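Grelenel 4 Self-Service Loans Kiosk: Twelve Weeks at a Branch Library

Reviewed by Tiziana Fabbri, systems and circulation, Modville Public Library

Modville replaced its two ageing self-check terminals in June with a single Grelenel 4, supplied and installed by Abbasi Library Systems. The branch holds a floating collection, opens six days a week and runs Cestutier as its library management system. The observations below come from ordinary public use over twelve weeks, plus a set of bench checks done before opening hours. The library paid full price for the unit and neither the vendor nor the manufacturer saw this text beforehand.

Hardware

The kiosk is a freestanding pedestal with a portrait touchscreen, a flat RFID pad, a 2D barcode imager and a thermal receipt printer. The pedestal is height-adjustable through a crank behind the rear door. We set it low enough for seated use and have left it there, as standing borrowers had no trouble with it.

The pad reads stacks of up to 70 mm reliably. Beyond that height the top item starts to drop out, particularly if it is a DVD with a metallised disc close to the tag. The manual claims a taller stack. On our bench the claim held for paperbacks with tags in the inside back cover and failed for picture books, where our older tags sit near the spine. A library with consistent tag placement should see better figures than ours.

The barcode imager is quick on printed cards and acceptable on phones. Cracked screen protectors defeat it often enough that staff now suggest typing the number. The on-screen keypad has large keys and a clear backspace, but it times out after 20 seconds, too short for anyone reading a number off a keyring tag. The timeout is adjustable in the service menu and ours is now 45 seconds.

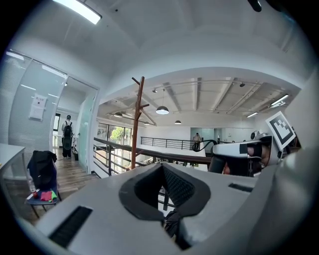
Grey housing with side vents and a black padded notch; a second unit with a square marker at right.

Installation and network

Abbasi's technician had the unit bolted down and on the network in one morning. It needs one power outlet and one Ethernet drop. Wi-Fi is supported, although the documentation recommends against it and so do I. The kiosk runs a locked-down Linux image with signed updates fetched from the vendor's server overnight. Outbound traffic can be limited to two hosts and our council's IT group was satisfied with that arrangement.

Communication with Cestutier is over SIP2, wrapped in TLS. Configuration took longer than the physical installation. The default profile sends the patron password field even when PIN checking is off, and Cestutier rejects the empty field as a failed login. The symptom is a generic "Please see staff" message with nothing useful in the kiosk log. The remedy is a checkbox labelled "Suppress AD", on the third tab of the connection settings. It should be off the third tab and in the quick-start guide.

Throughput

Across the twelve weeks the kiosk completed 2,655 transactions, a transaction being one borrower session with at least one item issued or renewed. Median session time was 38 seconds. The old terminals logged a median of 61 seconds, though they read one barcode at a time and the comparison flatters any RFID device.

Sessions abandoned before completion came to 4 per cent. Most of these ended at the PIN screen. A smaller group ended at the fines screen, where the amount owing is shown in large type at an angle easily read by the next person in the queue. Type size on this screen cannot be changed separately from the others. I have asked for this and been told it is on the list.

Interface

The layout is plain and the colour contrast is good. Item titles are truncated at 32 characters, a nuisance with series whose volume number comes at the end of the title. Parents checking out six instalments of the same manga see six identical lines. Staff have learned to read the receipt in place of the screen.

Eleven interface languages are supplied. Switching is by a button on the welcome screen only, so a borrower who has already scanned a card must cancel and start again. Receipts stay in the default language whichever one is chosen.

Audio prompts can be sent to a headphone jack on the left side. The speech is intelligible and follows focus correctly, including on the keypad. Of the three kiosks I have tested in recent years it is the only one on which I could complete a loan with the screen covered.

Reliability and consumables

There were two outages. One followed an overnight update and cleared with a restart. The other was a paper jam caused by a roll loaded backwards, which the printer door permits. A full roll yields 600 short receipts. Turning on the "email receipt first" option extended the interval between roll changes considerably and drew no complaints at the desk.

The rear door lock is a common cam lock with two keys supplied. The hinge on ours has developed some play. It still closes flush, but I would expect to replace it within the life of the unit.

Reporting

Statistics are exported as CSV from a web console. Column headings are sensible and dates are in ISO format. Sessions are stored without patron identifiers by default, and the retention period for error logs can be set in days. Scheduled export to a network folder is offered only with the higher support tier. We decided against paying for that and run the export by hand at month's end.

Cost and support

Abbasi quotes per site, so our price is of limited use to others. The annual support charge covers parts, remote diagnosis and one preventive visit. Calls were answered within the hour during business hours. The first-line staff knew the product and escalated the SIP2 problem promptly.

Assessment

The Grelenel 4 suits a small or medium branch with reasonably tidy RFID tagging and someone on staff who is comfortable with SIP2 message logs. Branches still working from barcodes gain little from it. Before purchase I would ask for a loan unit, test it against the oldest tags in the collection, and get the title truncation limit confirmed in writing for the current firmware.

Firmware reviewed: 4.2.1. Cestutier was on its current stable release throughout.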